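Progress report to the Listolden fund, December
Project: Shared handling rules for hand-held gripper work (Skunby)

We have had a really good stretch since the last report, and most of it comes down to the rulebook finally being in people's hands! Draft two went out to both rooms, and Birthe Lauritsen's team at Barbu sent back 24 comments within days. Nearly all of them made the text shorter, which we love.

The target for this period was 4,000 logged sessions under the new rules. We closed at 3,082. The gap comes from the weeks we spent rewriting the start-of-session check, and Emanuel Voicu expects to make it up by spring.

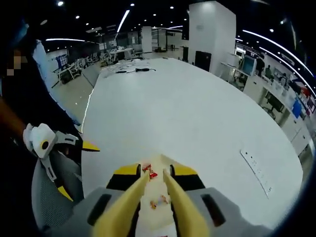
Our rule on shared tables has changed the most. The first draft was written for one operator with a whole table, and real work is more sociable than that. With two grippers at one table, and yellow tips reaching in from different sides, we needed plain words for who moves first and how far apart to stay. The new wording says the operator nearest the parts has right of way, and the other holds still until they hear "clear." Cables go to the far end. Catinca Oprea tried the wording on people who had never read the old version, and they picked it up fast.

Still open: the rule on small loose parts, and whether a session stopped halfway counts as logged. Kamil Machala is drafting both. We would also like to print 100 pocket cards for Estlow, and the quote is attached for your approval.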